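Speaker notes: Where the time goes between a camera image and a closed gripper

Talk by Carys Lougher, July meetup. Slides by Carys and Sem Peeters. Notes are for whoever gives it, so Sem can step in.

Slides 1 to 3. Opening

Say who we are and what we work on. Four people on the software side: Ilaria Ferraro on perception, Volker Meinecke on control, Sem on tooling, me on planning. Mirjam Leemans keeps the test plan and decides what counts as a pass.

The talk is about the software between the camera and the arm. There will be nothing on hardware and very little on training. If someone wants the training side, send them to Ilaria in the break.

Names to get out of the way early. Prarnow is our planner. Osagie is the perception service. Flaklow is the log viewer. All three run as separate processes and talk over one message bus. People will ask why they are separate. Short answer: we wanted to restart one without homing the arm.

Slide 4. The task

Toy kitchen tabletop. Plastic food, a few containers, a small set of instructions such as "put the banana in the pot". The instruction comes in as text and is turned into a pick target and a place target. Everything after that is geometry and timing.

Mention that the place target is harder than the pick target. With the pick you have a gripper to close and a width reading to check against. With the place you have an opening, a held object that blocks part of the view, and a moment when you let go. Leave the slide up while you say this. 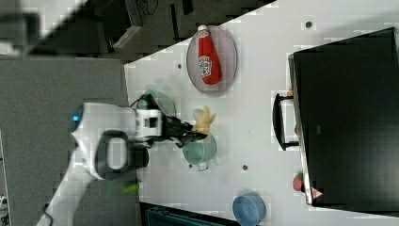 PART ONE: PERCEPTION

Slide 5. What the planner is told

Osagie publishes a list of objects. Each one has a label, a pose, a confidence and a timestamp. The timestamp is when the image was taken, and it took us far too long to get that right. For the first months it was the time the message was sent, and the difference was whatever the detector felt like that day.

Give the number: 156 milliseconds from image to published pose on our current machine. If the arm is still, it doesn't matter. If the planner is updating a place pose while the arm moves, it matters a lot, and the pose has to be matched to the joint state from the same moment. We keep a buffer of the last 2,000 joint states for this and look up the nearest one.

Slide 6. Occlusion

When the arm comes over the table it hides things. The banana and pot case is the simple version: the wrist comes between an overhead view and whatever is behind it, and a pale green lid or plate on a white table is not a strong signal to begin with.

Our first version dropped an object from the list as soon as it was not detected. The planner then treated that space as free. Volker found this by reading logs and was not pleased.

What we do now:
An object that disappears while the arm's projected outline covers it is kept, with its last pose, and marked as held over.
An object that disappears with nothing in front of it is dropped after 2 seconds.
A held-over object can be avoided but can't be picked.

Pause here for questions. Someone usually asks about moving objects. Answer: we don't handle them, the table only changes when the arm changes it or a person resets it.

Slide 7. Labels that look alike

Keep this short. Small red things with green tops are our worst class. From above, at our resolution, a toy tomato and a toy strawberry are a few pixels apart. We stopped asking the detector to choose. It now publishes both labels with scores and the planner asks for the best match to the instruction. If the instruction says strawberry and two objects fit, Prarnow takes the one with more clearance for the fingers.

Ilaria's point, worth repeating: a forced label throws away information that the next stage could have used.

PART TWO: PLANNING

Slide 8. Clearance

Collision shapes are boxes and cylinders, padded. We tried meshes. They were slower and the padding hid the extra detail anyway. The exception is containers you place into. A cylinder around a pot is solid, so the planner refuses to lower anything into it. Containers get a ring of thin boxes and an open middle.

Handles are left out of the ring and added as one extra box each. A mug's handle points wherever the last person left it, so the pose has to include rotation for mugs, though we ignore it for plates.

Slide 9. Tall things next to small things

The toaster oven is the tallest object on this layout and it changes the approach. A strawberry near the control knobs leaves little room on that side, and the straight-down approach is often the only one left. Prarnow samples approach directions in a cone and throws out the ones that touch. Near the oven it can throw out nearly all of them. 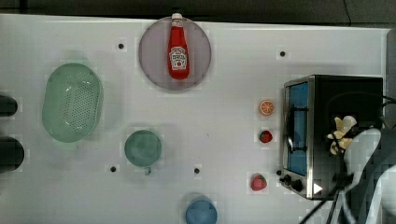
We used to let the planner keep sampling until it found something. That gave us long waits and then odd, twisted approaches that were valid on paper. There is a limit now. After 59 samples it stops, backs the arm off to a clear pose, asks Osagie for a fresh list and starts again. The fresh list helps more often than I expected – poses taken while the arm is overhead are the poor ones.

Cables are still not modelled. Neither the oven's nor the arm's. We pad the wrist and accept it.

PART THREE: CONTROL AND TOOLING

Slide 10. Handing over to the controller

Volker's slide, use his wording. The planner sends a path with timing. The controller may slow it down but may not change its shape. If it can't follow within tolerance it stops and says so. Before this rule, both sides were correcting for each other and the logs were impossible to read.

Letting go is its own step. The arm has to be settled before the fingers open, and settled means joint velocity under a threshold for several cycles in a row. Don't read the threshold out, it is in the backup slides.

Slide 11. Flaklow

Demo if the network allows, otherwise the recording. Show the three rows: object list, planned path, measured path, all on the same clock. Scrub to a place action and stop before release. Point at the gap between planned and measured.

Sem wrote the first version to settle an argument about whose clock was wrong. It was the perception machine's. Ceserano, the shared test bench software we had before, showed each stream on its own time axis and you could not see it.

Slide 12. Open problems

Held-over objects that have been nudged. We keep the old pose and it is wrong.
Clear and pale plastics on white.
Restarting Osagie in the middle of a place action. It works, but the buffer is matched against the wrong session for the first few messages. Sem has a fix on a branch.

Questions. Volker takes anything on control, Ilaria anything on detection. Backup slides start at 14, slide 13 is blank on purpose.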